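**Tues, consumer test bench, notebook 18**

Carrying on from last week. Kettle round is done apart from the write-up, toasters not started. Cor wants the shortlist for the product awards by the end of February and we still haven't agreed what "value" means on the scoresheet. Put it down here so it doesn't get lost again.

Kettles first. The Fleltavden came out top on boil time in all three runs but the lid is stiff. Two of the panel couldn't open it one handed. Is that a fail or a mark down? Old sheet says "lid operable with one hand by a typical user", new sheet says nothing at all. Nayeli thinks it fell off when the sheet was retyped. Have put it back in pencil. Needs Cor to sign.

Bratilley kettle: fine. Dull. Pours well, no dribble, cord a bit short for our bench but probably ok in a kitchen. Auto cut-off slow, goes on bubbling a good while after the boil. Repeat tomorrow with the lid properly down, not sure I'd clicked it on run 2.

Kabbaj: exterior reached 104 degrees on the metal band under the spout. Did it again with the other probe, same figure. Don't beleive it. Water can't be above 100 so either the band is picking up heat from the element plate or both probes are off by the same amount. Ice bath check before anything goes in the report. If it stands it has to go to the maker for comment before we print a word.
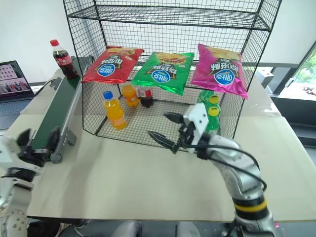 *Wire shelf: three bags of 可比克 crisps on the mesh, drinks underneath.*

Survey side. Nearly 2,000 forms back on the retailer satisfaction questionnaire, good, better than the spring one. Problem is question 7 (returns and refunds). People who never returned anything have ticked "satisfied" instead of leaving it blank, so Nendorwood looks wonderful on refunds when half those people have probably never asked for one. Options:

- drop anyone who said no at Q6
- keep them but report separately
- ring a sample and ask

I'd go for the first. Nayeli prefers the second, says we'll be accused of throwing away answers we don't like. Fair point. Maybe second for the tables and first for the score? Ask Cor, he did it some way or other for the mattress shops.

Also free text answers. Lots about delivery slots, lots about chat windows that go round in circles. One person wrote a page and a half about a fridge door hung on the wrong side, four visits to sort it out. Worth a quote if they've ticked the consent box. Check.

Weighting: the tables I printed this morning are UNWEIGHTED, top line should say so and doesn't. Bin any copies lying about. New ones on the shared drive under the same name with w on the end. 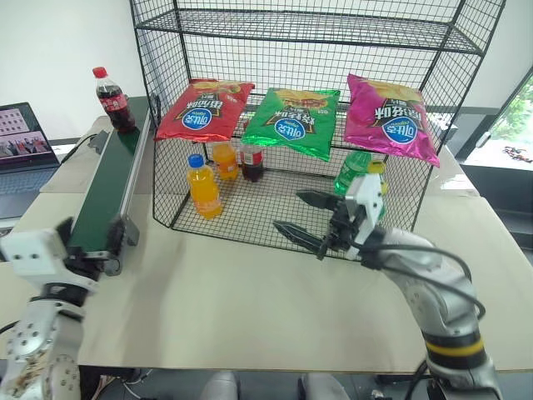 Back to the scoresheet. Cor's suggestion is value = test score over price, plain division. Tried it on the kettles and the cheapest one wins whatever it does, even with marks knocked off for the lid gasket. Tried it with a floor (nothing under the pass mark counts) and it's better, Bratilley first, Fleltavden second. Kabbaj left out till the temperature thing is sorted. Still don't like dividing by price. Would rather band the prices and judge inside each band, but then we need enough models per band, and for toasters we haven't got them.

Nayeli's note from the panel session, copied before I lose the slip: handle comfort marks bunch up at 3 and 4, hardly anyone uses 1 or 5. Wants anchors written next to the numbers. Agree. She'll draft.

To do

- ice bath, both probes
- rerun Bratilley cut-off, lid CLICKED
- Cor: lid rule, Q7, value formula
- consent box on the fridge person
- order more descaler, we're down to one sachet
- find out who has the long tape measure
- toasters out of boxes, photograph the rating plates before anybody peels anything off

4.40pm. Cor rang. Lid rule goes back in, as a mark down. Q7 he wants to sleep on. Value formula he says put both versions in front of the judges and let them argue. Will type up both tomorow.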